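Bench notes, April – Bekside shop, PC teardown station

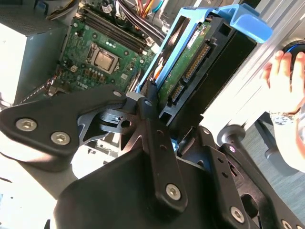 Can a machine take over the fiddly half of our refurb work yet? I've been a skeptic since the Sarnon trial, but I came away from this afternoon grinning. Memory swaps are still ours, no argument. Those slots want a thumb at each end and a feel for the click, and the arm has no feel to speak of. Drives are another story. The light blue caddy has a curved handle tab that sticks well out of the bay, and a tab like that is about the friendliest thing you could offer two stiff fingers. Ruddock cases with the screwed-in drives would be hopeless by comparison.

Numbers so far: 88 caddy pulls logged, 3 of them stopped by hand when a cable caught. I'll take that! Cables are the real enemy – they never lie the same way twice, and the planner treats them as if they were air.

Atport has 912 towers waiting for us. If the arm did only drives, we'd have our hands free for boards and coolers, and I'd be delighted with just that.

To do:
– slow the last bit of the approach
– try the pull with the tower lying flat and then standing
– retighten the finger screws before the next run
– ask Atport how many of theirs have caddies at all

Log is in folder 3587. Back on it at 9 tomorrow.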